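Skomach adds form-level conversion tracking to Kirnilitz

Skomach has released an update to Kirnilitz, its hosted analytics package for small business websites, that records visitor activity on individual form fields. Until now the package counted a form only when it was submitted. The new version logs the first entry into a form, the last field touched before the visitor leaves, and the time spent in each field.

The update went out to paying accounts in October. Accounts on the free plan keep the earlier submit-only count, and Skomach has given no date for changing that.

Field tracking is off by default. An account owner turns it on under the Forms tab, one form at a time, and the existing page tag does not need to be replaced. Sites that load the tag through a tag manager must allow one additional script, which is requested only on pages where a tracked form is present. Forms placed inside a frame from another domain are not supported.

The contents of fields are not collected. Kirnilitz stores the field name, the order in which fields were entered, and elapsed time in tenths of a second. Fields marked as password or payment fields in the page code are skipped entirely and do not appear in reports, even as a blank row. Site owners can exclude other fields by adding them to a list in the account settings. The list takes up to 40 field names per form.

Reports are built once an hour. Each tracked form gets a drop-off table, with one row per field and a column showing the share of visitors for whom that field was the last one touched. The table can be split by traffic source, by device type, or by landing page, but only one split can be applied at a time. Export is in comma-separated format.
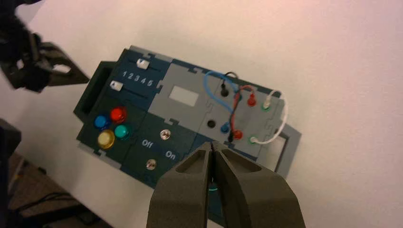
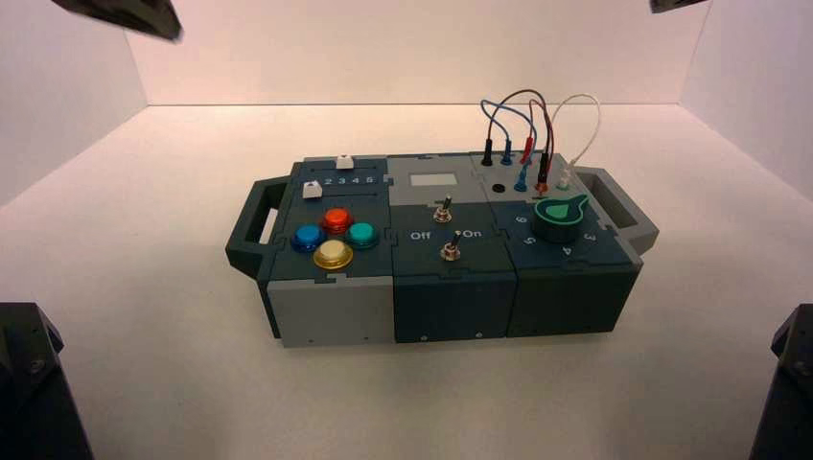
Module box with push buttons and sliders on a white tabletop (second picture).

Skomach tested the feature with 8 customer sites before release. Across those sites the company logged 1362 abandoned forms during the test period, and it says the phone number field was the most common last field touched. The company did not publish results by site, and it did not say how many forms were completed over the same period, so no abandonment rate can be worked out from the figure.

Two limits apply at launch. A form must receive at least 40 starts in a reporting period before its drop-off table is shown; below that, the report displays only the totals. Accounts are also capped at roughly 3000 tracked form starts per month on the entry plan. Starts beyond the cap are still counted toward page conversions but carry no field data. Higher plans have no cap.

The update also changes how Kirnilitz assigns a conversion to a source. Earlier versions credited the source of the visit in which the form was submitted. The new default credits the source of the visit in which the form was first started, provided both visits came from the same browser. Accounts that compare results month to month should expect some movement between paid and direct traffic at the point of the change. The old method remains available in the settings, and past reports are not recalculated.

Users of Drirnance, the page builder, can connect the two products through a plug-in that names form fields automatically. Without it, fields that lack a name in the page code are listed by position only. The plug-in works with all current Drirnance templates except Moon, where forms are drawn in several steps and each step is read as a separate form. Skomach lists this as a known issue. Owners of Moon sites can track the first step alone or wait for a corrected version of the plug-in.

Setup instructions are in the Kirnilitz help section under Forms.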